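Hanging, framing and packing art at home – workshop tips

Quick list. Mostly for people putting on a small show in a front room, hall or studio.

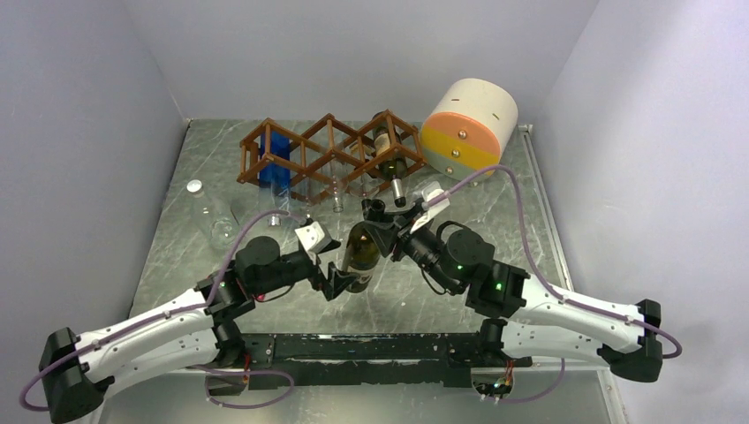 Green glass bottle with a cream label, lying on its side.

Hanging height
Centre of the picture at eye level, and then leave it alone. People hang far too high. Over a sofa go lower than you think, a hand's width above the back is fine. For a row of different sizes, line up the centres, not the tops. Pencil line along the wall first, very faint, rub out after with a soft white rubber. Pink ones smear.

Fixings
Plaster: small brass hook with a hardened pin, fine for most things on paper. Plasterboard: proper plug or find the stud. Old brick: drill, plug, screw. Two hooks per frame, always, it stops the thing going crooked every time a door bangs. Bit of masking tape over the spot before you knock the pin in, less crumbling.

If the frame has D-rings, measure from the ring to the top of the frame with the cord pulled TIGHT. Everyone measures it slack and then wonders.

Cord or wire
Nylon cord for light stuff. Wire for anything with glass over about the size of a tea tray. Check the knots once a year, I do mine in December when the lights come down anyway.

Mounts
Cut the window a few mm smaller than the sheet all round. New blade for every mount, blades are cheap. Aino Savolainen taught me to leave the bottom margin a touch deeper than the other three and I have never gone back. Acid-free board only. Hinges from Japanese paper and wheat paste, not sticky tape, not ever masking tape. It goes brown and takes the surface with it.

Bought 200 sheets of the Ondine off-white by mistake once (meant 20). Still using it. Nice board though.

Cleaning glass
Spray the cloth, never the glass – liquid runs down under the rebate and wicks into the mount. Acrylic glazing wants a microfibre and nothing with ammonia in. Dust the frame with a soft brush first or you just drag grit about.

Gilt frames: dry brush. No water, no polish. Leave it to someone who knows.

Light
North wall or a hallway for watercolours. Not opposite a south window, not over a radiator, not the bathroom. Oils cope a bit better but dont like the radiator either. Swap works on paper out every few months if you can.

Labels
Print on plain card, trim, stick up with a pea of white tack. Right hand side, all at the same height. Artist, title, year, medium, price if selling. Get someone else to read them. I spelt Hämäläinen three different ways at Sointu's show at Plutmont and she was very good about it.

Packing
Glassine against the surface, then bubble wrap with the bubbles facing OUT. Bubbles in leaves little circles on paint. Card corners. Tape a big X across real glass, low-tack tape, so it holds together if it goes. Frames travel upright, face to face, back to back, never flat in a pile.
Fold the tape end over so there's a tab to pull. The person unwrapping 17 of them at the other end will thank you.

Storage
Off the floor, on battens. Dry cupboard, inside wall. Not the loft, not teh shed. Unframed sheets flat in a drawer with tissue between.

More on cutting mounts when I get the time. Kelly Siqueira has asked about box frames, will do those next.

Updated 18 October 2021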